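Search this site Search Go

From the Kotian bench: the left hand fault, and what we changed

Members who follow the tabletop work will have noticed that the Kotian station was shut for most of February. Several people have asked why. What follows is the full account, a little longer than our usual item, with the safety points toward the end.

Kotian is the single-table station we use for food handling: picking up fruit and vegetables, putting them on plates, taking them off again. The arms are run by the Bollalar controller, and the hands have their own small driver boards, which talk to Bollalar over a cable that runs outside the arm at the wrist. That cable matters to this story.

The task at the time was a simple one. An operator puts a plate on the mat and one long pepper on the plate. The left hand comes in open, closes on the pepper, lifts it clear, holds it, and puts it back. We had been running it in blocks of 32 trials with a short check between blocks. The pepper is a good test item because the skin is slick, the shape is uneven, and it bruises if the grip force is too high.

The fault showed up late in a morning block. The hand closed on the pepper and lifted it normally. During the hold, all of the fingers opened at once and the pepper dropped onto the plate. Bollalar did not report an error. As far as the controller knew, the hand was still closed, and it went on to do the lowering move with nothing in the grip.

A dropped pepper is no great matter. What came next was more serious. The operator, seeing the hand open and the arm coming to rest, took the trial for finished and reached in to straighten the plate. The hand then closed by itself. It caught the edge of the operator's sleeve and held on. The operator pressed the stop button with the other hand, and the arm stopped, but the fingers stayed shut. It took 2 people to work the sleeve loose. There was no injury.

The station was powered down and tagged out before lunch. The log was copied off the same afternoon.

What we found

The first idea was the grip software, since it had been updated in January. We put the old version back and ran the task with a foam block in place of the pepper. The hand opened during the hold again on the second day, so the update was cleared.

The second idea was heat in the driver board. We left the hand closed on the foam for a long period and watched the temperature. It stayed well inside the limits and the hand did not let go.

The third idea was the cable. With the arm still, we could flex the cable by hand and nothing happened. With the wrist turned most of the way inward, as it is during the hold, flexing the cable in the same place made the connection drop every time. One conductor had broken inside the jacket close to the connector. The ends touched when the cable was relaxed and came apart when it was bent. From the outside the jacket looked fine.

That explains the drop. When the driver board loses its connection for a short time it restarts, and on restart it goes to its default pose, which is open. When the connection comes back, it reads the last command it was sent, and that command was to close. So the hand opened, waited, and closed, all without any new instruction from the controller. The wait depends on how long the cable takes to settle. In the log of the February incident it was 4 seconds, which was plenty of time for a person to decide that the arm was done.

There was a second problem, and it was ours. The stop button cuts power to the arm joints. It was never wired to the hand. We had assumed it was, and the station sheet said it was. The original wiring notes from the Rastness build show the hand on a separate supply, and the sheet was not checked against them when the table was moved here.

What we changed

The wrist cable has been replaced with a more flexible type, and it now has a wider loop so that the bend does not fall at the connector. Wrist cables are to be swapped on hours of use. The limit for now is 42 hours of running time, which is cautious, and we will look at it again when we have cut open a few old ones.

The driver board no longer acts on an old command after a restart. It stays open and sends a fault, and Bollalar halts the arm until someone clears it at the console.

The stop button now covers the hand supply. With power off, the fingers can be pushed open by one person. We tested this with a glove clamped in the grip, from several wrist positions.

The station sheet has been rewritten from the wiring itself. Please throw away any printed copy you have from last year.

The rule for operators is also different. An arm at rest does not mean the trial is over. Wait for the console to show idle, press stop, and only then reach over the mat. This adds roughly ten seconds to each trial and the schedule allows for it. Cuffs should be buttoned or rolled above the elbow.

The same type of cable was fitted on the Tatuvik station. Both of its wrist cables were pulled and tested, and one of them failed the bend test in the same way, though that station had never logged a drop. It has the new cables and the new board settings as well.

Kotian is back on the pepper task at reduced speed. If the hand opens or closes at any time when you do not expect it, press stop, leave the item where it is, and write down the wrist position from the console before anything is moved. Report it even if it happens once and goes away. Two operators have since told us they saw the hand twitch open in January and did not think it worth a note. 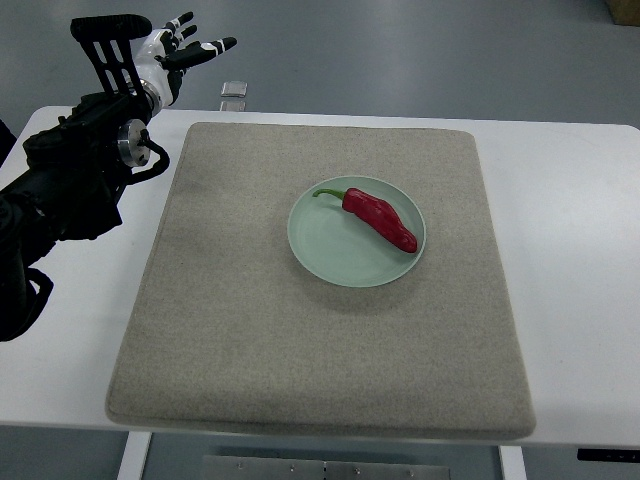 A reader at the Rastness site wrote back that their own stop button had now been tested with the hand closed, and that it did not cut the hand supply there either. They have stopped running until it is rewired, and asked for a copy of the new station sheet.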